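Bronze-finish dish rack, one year in: keep it or replace it?
Kitchen & Laundry > Sinks, Racks and Drying

temex_kitchen
11 October 2020

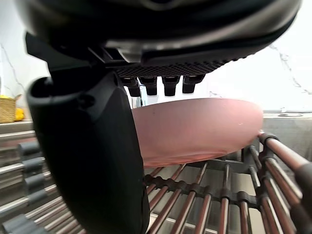
I need to decide what to do about drying dishes in a small kitchen with no dishwasher, and I'd like opinions before I spend money. We moved to Murnthorpe last fall and the counter to the right of the sink is the only place a rack can go. I bought the one we have now for its looks. The rods have that warm bronze finish and they run parallel the whole way along, so you can set a dish down almost anywhere. The pink dish is one of a set I use every day, and it's the set that gives me trouble. They are wide and shallow with a thin rim, and they lean over on each other as soon as there are more than a few of them.

What I want to know is whether a rack with taller dividers would fix that, or whether I should give up on racks and use a drying mat. Budget is small. I don't want stainless if I can help it.

lidsandpots
Keep the rack. Wide shallow dishes lean in every rack I have owned. Put the big plates in first at one end, then the shallow ones, all facing the same way. If they face different directions they slide.

Prillen_Road
I disagree. I had a coated rack in a similar color and the coating wore through where the plates sat. After that I got rust marks on the undersides of my white bowls. I switched to a mat and two tea towels and have not gone back. A mat also goes in the wash.

lidsandpots
A mat stays damp unless you hang it up every night. Most people won't.

Prillen_Road
I hang it over the faucet. It takes a second.

temex_kitchen
No rust so far on mine, but I wipe it down on weekends. The tray under it is a different story. Hard water here, so it gets a white crust in the corners and I have to soak it in vinegar.

gravelpath
What is the finish on the dishes? If it's a soft satin glaze I would be careful about metal rods either way. I have satin stoneware and it picks up gray lines from anything metal. They come off with a paste of baking soda, but you have to keep doing it.

temex_kitchen
Satin, yes. I have seen a couple of faint lines on the bottoms and thought they were from forks. I'll try the baking soda.

gravelpath
Could be forks. Could be the rack too. Try drying one dish on a towel for a few weeks and compare.

Oatmeal400
I rent a place with a counter even smaller than yours sounds. I looked at the Lungu over-the-sink rack, the kind that rolls up. It's fine for cups and pans. For shallow dishes it's bad, because nothing stands up on it and you end up laying them flat, and then you run out of space after one meal. I returned it.

lidsandpots
Same experience with a roll-up. Good for rinsing vegetables and that's it.

hallcloset
Nine years with a plain wooden plate rack, the folding kind with pegs. The pegs hold anything upright, including shallow bowls. It needs oil now and then and it should not sit in a puddle, so stand it on something. It's the cheapest thing in my kitchen and I'd buy it again tomorrow.

Prillen_Road
Wood gets moldy at the joints. Mine did, inside a year.

hallcloset
Mine hasn't. I fold it and put it on the windowsill when it's empty. If your kitchen doesn't get much air I can see it being a problem.

temex_kitchen
We have a window over the sink, so air is OK. I hadn't thought about wood. Does it hold mugs?

hallcloset
Not well. I put mugs upside down on a towel next to it.

lidsandpots
So now you have a rack and a towel. You could do that with the one you've got — shallow dishes on the rack, everything else on a towel — and spend nothing.

temex_kitchen
That's fair. I'm going to try it that way through the end of October, with one dish kept off the metal like gravelpath said. If they still fall over I'll get the wooden one.

gravelpath
Mark the dish you keep off the rack, a bit of tape on the bottom will do. I didn't, and I lost track of which one it was by the second day.

temex_kitchen
Will do. Tape's on.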